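3.2 Wall pattern and the feeling of room size

In the second part of the study we asked 19 tenants of the Michiels building how large they judged their kitchen. Two groups were formed: one with plain walls, one with floral paper.
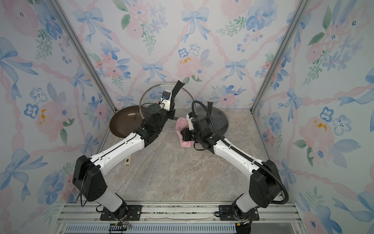

Figure 2. Floral wallpaper on the walls of a small enclosure.

Tenants with the floral paper gave smaller estimates, but the difference was weak. Khalaf and Ejigu also found this in bedrooms. We think that the scale of the motif plays a role, and 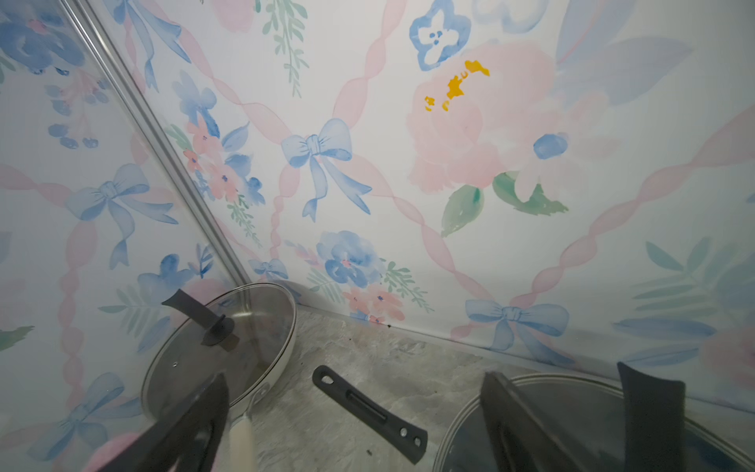
for this reason the large flowers and the small ones should be studied separately. A bow or a peony that repeats often gives the eye a measure.
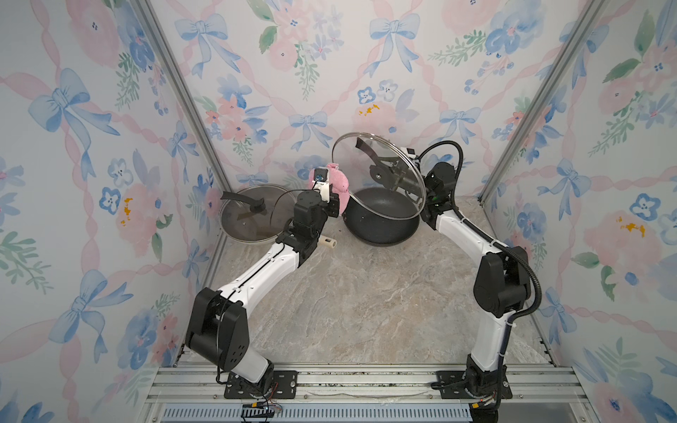

Department of Interior Studies, Housing Perception Group

Age of the tenant had no clear effect.

Related items
Van Rooij: Color and ceiling height
Chukwu: Borders in narrow halls

Contact: T. Lambrechts | © Jarkell Papers | Back to top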